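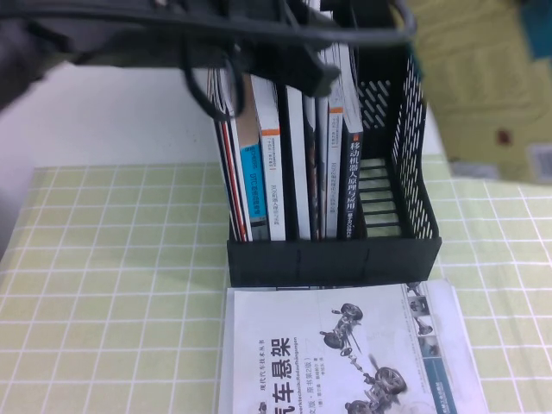 Section 3. Loading the Ullgate desk file organizer

The carton calls the Ullgate a "complete desktop filing solution." It is a plastic rack with an open front, and it will hold your books up if you load it sensibly. Most of the trouble people report comes from filling it in a hurry, so put the first few books in and look at how they stand before adding more. Seven books pushed toward the left leave the right part of the rack free, with the slatted floor showing, and that is a fair load for daily use. The one still lying flat on the table, the paperback on automobile suspension, could go in next if its owner is finished with it.

Before you start

Put the organizer together as shown in Section 2. Set it on a level table with the open front facing you. The sales leaflet suggests a shelf above head height. We don't.

Loading the rack

1. Press down on each corner in turn. If the rack rocks, turn it a little or move it to another part of the table. Folded paper under one corner works for a day or two and then slides out.

2. Pick out the books you use every week. Older Pundex leaflets say to sort by color. Try it if you like, but you will be hunting for titles by Friday.

3. Stand the first book against the left side, spine toward you, with its lower edge behind the front lip.

4. Add the others one at a time, working to the right. Slim volumes go between two thicker ones, where they have less chance to bow.

5. Finish the row with a book that has a stiff cover. A floppy paperback at the open end will lean, whatever the carton says about "self-supporting" contents.

6. Pull one book from the middle with two fingers. If its neighbors come along with it, the row is too tight. Take one out.

Note: The mesh side is sold as a way to keep paper fresh. Lajos Kerekes, who checks our returns, has seen no sign of this. It does let you see what has slipped down on that side.

Note: Ceta dividers fit the older rack only. Cutting them down leaves a rough edge that catches on covers.

Caution: Do not carry the organizer by the front lip when it is loaded. Hold it underneath with both hands, or empty it first.

Caution: Do not stack a second rack on top. The "stackable" label was dropped in January, but cartons with the old wording are still in stores.

For a replacement side panel, quote part 799 when you order.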